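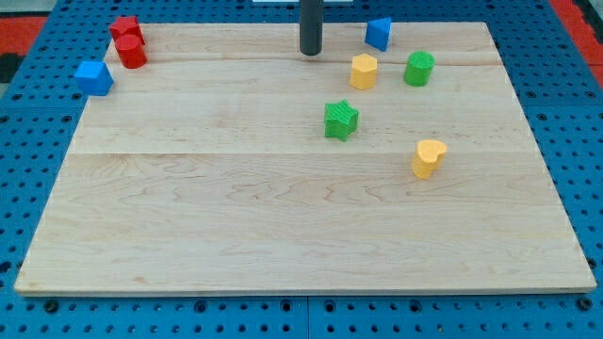
*Figure 1. Maple board on the pegboard table.*

# Writing a Pioneer's Life from 19 Boxes: Report on the Elden Papers Project

Archives and Public History, final project report
May 10, 2022

## What we were asked to do

The Elden papers came to the college library from a man who spent his career in reactor safety and, as far as we can tell, never threw away a parking receipt. He started as a chemist at a national laboratory, moved to a private engineering firm called Brilteo, and ended up advising people who wrote regulations. Our job was to produce a biographical note for the finding aid, the short text a researcher reads before deciding whether to order up a box. It had to fit in 1,000 words. The donor's own account of his life, which arrived in Box 1, runs to 2,090 pages.

There were two of us. One had taken physics in high school. The other is the author of this section.

## Sources

We used three kinds of material: the typed memoir, office correspondence, and a set of recorded interviews made by the Parri oral history program after he retired. The interviews are the best of the lot. He is a good talker and the interviewer lets him go on. The memoir covers the same ground with the jokes removed and the committee names put back in.

The correspondence is the least fun and the most reliable. Letters have dates on them. Memoirs have phrases like "it must have been that same winter," and by page 600 we had learned to distrust every winter he mentions.

## Method

We read the memoir in halves and swapped notes on Fototis, the shared scanning and tagging tool the library uses. Fototis is fine once you accept that it will log you out while you are typing a long note. For each job he held, we looked for a start date and an end date in the letters and used the memoir only when the letters were silent.

This worked for everything except his move to Brilteo. The memoir says he resigned from the laboratory in the spring and took the summer off. The interviews say he started at Brilteo on a Monday after leaving the lab on a Friday. A letter on Brilteo letterhead, signed by him, predates his resignation letter by two weeks. We wrote "moved to Brilteo that year" and felt very professional.

## Problems

Our first draft, handed in during March, was returned with the comment that it read like a retirement toast. This was fair. We had called him "a towering figure" in the first sentence and had no source for it apart from him. The word "pioneer" came up four times. We kept one and attached it to a particular thing, his early work on filter testing, where other people's letters back him up.

The second problem was scope. He had opinions on waste storage, on public hearings, on the metric system, and on the cafeteria at the lab. We cut the cafeteria with regret. The complaint file on it is in Box 12 and we recommend it.

We also spent too long on the technical material. Neither of us can judge whether his filter tests were good science, and a finding aid doesn't need us to. The final version says what he tested, when, and which boxes hold the notebooks.

## Results

The finished note came in just under the limit. The library accepted it with small changes, mostly commas, and one query about the word "retired," which he seems to have done more than once. We also turned in a timeline and a list of places where the sources disagree. The list is longer than the note.

## If someone takes this on next year

Start with the letters. Listen to the interviews before opening the memoir, or you'll hear every story first in its worst version. Boxes 14 through 19 are still unsorted, and Box 17 has a label that just says "misc. (important)." We did not get to it.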